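Vitale Home Sim, One School Year In
Reviewed 16th October

Our high school robotics club bought the classroom license for Vitale Home Sim last fall, after the parents of two members asked, politely, whether the real robot could stop hitting the real furniture. The license was $900 for the year and covers up to 8 seats. Our club has more students than that, so they work in pairs, and each pair contains one person who drives and one who sighs.

What you get is a simulated house, a two-armed robot to put in it, and a set of household chores to attempt. You can steer by hand with a game controller or write your own routines. There's a scoring tool called Irkico that grades each attempt out of 3000, a number picked, I assume, by somebody who felt a hundred didn't leave enough room for disappointment. Our best run so far is 1120, and we had cake.

Installation was painless on the newer machines. On the older ones it took an evening and most of a bag of pretzels. The manual is cheerful and out of date, and it refers to a menu called Setup Wizard that I have yet to meet. Support did write back the next morning, in full sentences, which puts Vitale well ahead of Sturik, the package we used before. Sturik's support was a forum where the last post was from March and said "same problem here."

The chore we've spent the most time on is counter pickup. The idea is simple enough that every new member says so out loud. There is a counter with things on it that have no business sharing a counter, and the robot has to sort them out. Somebody at Vitale had fun choosing the objects. You get produce and footwear side by side, which I took for a bug until I remembered what my own kitchen looks like when the kids get home.
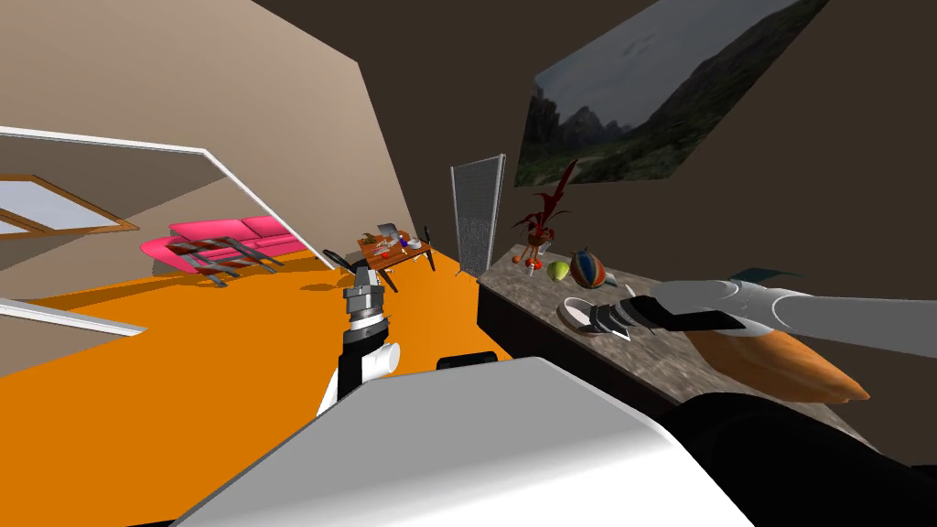

Shoes are the hard part. A pear is a forgiving shape, and a ball will at least fail quickly, but a sneaker has a soft top, a stiff sole and an opening that the fingers love to get stuck in. Our students wrote a routine that handles fruit very nicely and then treats every shoe like a large, badly designed pear. They're on their fifth rewrite. I've stopped offering suggestions, and progress has picked up.

The two arms are modeled separately, so one can work while the other waits, and getting them to cooperate is a semester's homework all by itself. The physics are decent. Things roll when they should and tip over when bumped. Now and then an object sinks a little way into the stone and has to be coaxed out with the reset key.

My complaints: the view controls are fussy, and it's easy to lose all sense of which way is up. The decorating is bold – orange floor, hot pink sofa – and after a couple of hours I start seeing it on the drive home. Saved runs can't be renamed, so our folder is a long column of near-identical entries and one that a student managed to call "NO" by some method she won't share.

We also tried the free trial of Nellus, which looks prettier and runs smoothly. Its objects stick to the gripper as if glued, though, and the kids were bored by the second meeting. They like it better when things can go wrong.

If your club has a few decent computers and a patient adult, Vitale is worth the money. If you're hoping it will replace the real robot, budget for both. Ours still hits the furniture, but the students can now tell you exactly which joint did it.

Four stars. I'd go higher if they let me repaint the floor.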